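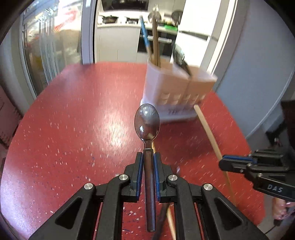 *Plastic spoon, red speckled table, utensil holder waiting behind.*

Hi! I'm Eimear Nic Giolla, and I'm looking for people who'd like to spend a couple of hours putting kitchen things away for my study at Sondbridge. Spoons, forks, ladles, the stuff that ends up in a heap by the sink. I want to see how different people sort it, and I promise there's no right way (my own drawer is a disgrace).

You'd come to our kitchen, I'd give you a pile of utensils and a holder with compartments, and off you go. Then we mix it all up and you do it again with a different set. Some of the pieces are see-through plastic and pretty light, so they're easy to lose track of on a busy tabletop. Take your time with those!

**What you get:** $50 for one session of 2 hours, paid the same day, plus coffee and whatever Unathi Buthelezi has baked.

**Who I'm after:** 13 people, age 18 or over. Left-handers, please, please write in, I have far too few of you. You don't need to be tidy or a good cook. You do need to be okay standing for a while, though there's a stool and we stop for a break halfway.

**When:** sessions run through July, starting at 5 in the evening. If you can only make mornings, tell me anyway and I'll see what I can move around.

To sign up, drop a note in the Sondbridge front desk mailbox with my name on it, or just ask for me there. Put down your phone number, which hand you use, and any dates you're away. Unathi or I will call you back to set a time. Friends can come together, but you'll each get your own turn at the table.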